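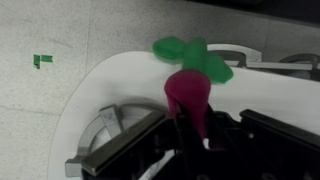
Radish, plush. Magenta root, three green leaves.

I want to write a small thread on growing radishes on a balcony. I have done it for two seasons now in Wondbridge, on the fourth floor, and many people at my work ask me the same questions. So I put the answers in one place. 🧵

---

First, my situation. The balcony looks to the east. It receives sun from early morning until before lunch, and after that only light from the sky. I was told this is not enough for vegetables. For tomatoes I agree. For radishes it is enough.

---

The seed packet says 30 days from sowing to eating. I believed this very strictly in my first season and I pulled everything on day 30. Half of them were as thin as a pencil. Please touch the soil away from the top of the root with your finger and look, before you pull.

---

In spring, my quickest ones needed five weeks. In September they were quicker, I think because the soil was already warm. The ones I sowed at the end of October stayed small all winter and I finally ate only the leaves.

---

Containers. I use two long window boxes from Drakoreo, the deep model, and one old bucket with holes which I made with a hot nail. The bucket gave the better radishes. I don't know why. Perhaps it drains better, perhaps it stands in the better corner.

---

The soil must be deep as your hand, more or less, for the round kinds. For the long white kinds you need much more. I tried the long white ones once in a window box and they went down, found the plastic, and turned to the side like the letter L. They tasted good though!

---

The biggest mistake of everybody (also mine) is to sow too close. The seeds look so small and it feels like waste to leave space. Then you must thin them, and it hurts the heart a little.

---

How I do it now: I press a chopstick in the soil to the depth of my fingernail, one hole, one seed, then the width of three fingers, next hole. It takes a long time. I listen to the radio in the meantime.

---

If you did sow too close, cut the extra seedlings with small scissors. When you pull them, the neighbor comes out also. The cut ones are very nice on bread with butter and salt.

---

Water. My mother-in-law, Mrs. Wanigasekara, has grown vegetables all her life and she has one rule, "a little bit, every day, before breakfast." I followed my own rule, which was a lot of water when I remembered it. My radishes split open. Hers never split.

---

So now I water a little bit, every day, before breakfast.

---

A question I received by message from Kumudini Patwary, and I answer here because others may have it: "Mine have beautiful big leaves and no radish. What did I do?"

Kumudini, I had this also. In my case it was too much plant food. I had given the liquid feed every week like for flowers.

---

Other reasons I have read for all leaves and no root: not enough light, too hot, too crowded. I can only speak for the feed. When I stopped it, the next sowing in the same box made normal roots.

---

Insects. On the fourth floor I hoped that they would not find me. They found me. The small jumping black beetles made many little holes in the leaves, like someone used a needle. The roots were fine and I ate them. The leaves I cooked in soup, where you don't see the holes.

---

For the second season I put a fine net over the boxes from the first day. I bought it at the garden shop on the river side and it was sold for bridal veils in the shop next to it at four times the price. It is the same net, I compared with my fingers.

---

Varieties. The red round one is the easiest. The pink and white long one is the prettiest on the plate, and it goes spongy inside if you wait even a few days too long. There is a very dark one for winter which I have not tried. If somebody has grown it in a pot, please write me.

---

I also bought a packet called "Nisteria mix" at a seed exchange, hand written, with no other information. Purple, white, yellowish, one almost green. I asked the lady the next time what Nisteria means and she said it is the name of her street.

---

How much do you get? I weighed everything in my second season, with leaves removed, on the kitchen scale. It was 1,382 grams from spring until November. My husband calculated what it would cost in the supermarket and I asked him not to tell me the result.

---

It's more useful to think in meals. For the two of us it gave radishes on the table about once a week in the good months. In August there was nothing, because it was too hot and they made flowers.

---

The flowers, by the way. Let one plant flower. They are small and light purple, and after them come green pods which you can eat raw. The pods are sharp like the root and crunchy. I think I like them more than the radish itself, but don't tell the radish.

---

Sowing again and again is the real secret for small space. I sow 6 seeds every week in the free places. When I sowed the whole box on one morning, we had to eat the whole box in one week, and after that my husband asked for a pause.

---

Recipe, because somebody will ask. Cut them in half, put in a hot pan with butter, cut side down, and don't move them until this side is brown. Salt, a little vinegar, the chopped leaves at the end. They become mild and juicy. People who say they hate radishes have eaten this at my table.

---

The quick pickle: slice thin, salt, wait ten minutes, press the water out, add vinegar and a spoon of sugar. The vinegar becomes pink if your radishes are red. Keep it in the fridge and finish it in a few days.

---

Storing. Cut off the leaves as soon as you bring them in, or the root becomes soft. I keep the roots in a jar of cold water in the fridge and change the water when I think of it. The leaves don't keep, cook them the same day.

---

In December my boxes are empty and I leave the old soil in them with a cover on top. In early spring I mix in some compost and break the lumps by hand. I did not replace the soil yet. Maybe I should, opinions are welcome.

---

Correction to the post on the net: my husband says three times the price, not four.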